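Moving from practice to internal audit, worth it at 3 years qualified?

ledgerlass22
posted 2026-08-01 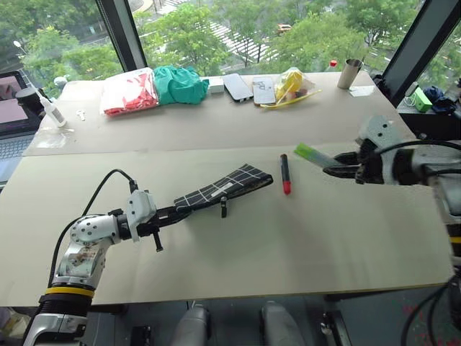

Three years qualified, still in practice, bored of year end files. Got an offer from Presonora, internal audit, team of 8, reporting into the risk side. Pay is slightly less. They want an answer by mid August. My whole list of pros and cons is on the back of an engagement letter, done in marker, a red-capped one like the one lying on that table, so it looks angrier than it is. Main worry is I get stuck writing up control findings forever and never get to do actual risk work. Anyone made the jump?

tickandbash
Did it. Went to Plillex straight out of practice. First year was expense claims and supplier onboarding, dull as anything. Second year they let me run the risk register and it got good. Take it.

Moss_Ledger
Disagree. Internal audit isnt risk and people who hire for risk know it. Stay put, ask for a secondment. My firm sent people to Warari for 3 months at a time and half of them got kept on.

tickandbash
Secondments depend on the partner liking you tho. Plenty of us asked and got nothing.

ledgerlass22
Asked already. Was told "maybe after busy season". Which was last busy season.

quietreserve
Then you have your answer, go. But ask Presonora who owns the risk register and whether audit gets anywhere near it. At Sproģis we had 1,000 open actions on a spreadsheet and no owner for most of them. I spent my time there chasing emails. Wish I'd asked at interview.

Moss_Ledger
Fair question to ask, agree with that one. Also ask about travel. "Some travel" meant every other week for me.

ledgerlass22
Travel is 22 days a year per the offer, in writing. Will ask about the register. Didnt think of that, thanks.

tickandbash
22 is nothing. And ask if they pay for a risk qualification, mine did but only becuase I brought it up before signing.

quietreserve
^ yes, before signing. Afterwards it goes in next year's budget and stays there.

ledgerlass22
Call with them tomorrow, will post what they say.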